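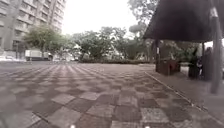 The plaza, from the robot's side. Pink and gray tiles, hedge at the far end.

October, evening

Drove the robot by remote again today. Fifteen runs, all on the same route: out over the tiles toward the hedge, turn, come back along the curb by the shelter. Peninah logged and I had the sticks. Two runs thrown out, both mine — I let go too early on the turn.

Ilango wants the driving slower near the curb. He says it copies my hurry along with everything else. I tried it his way for the last few and my thumbs got sore.

Sowmya came by and asked if the route was too easy. Maybe. Tomorrow I'll start from the other corner and let Prakash drive some, so it isn't learning only from me.

Ate late. Need to charge both controllers before bed.

Recent entries
Thumbs, again
Prakash takes the sticks
What Skemer logged overnight

Contact | Back to top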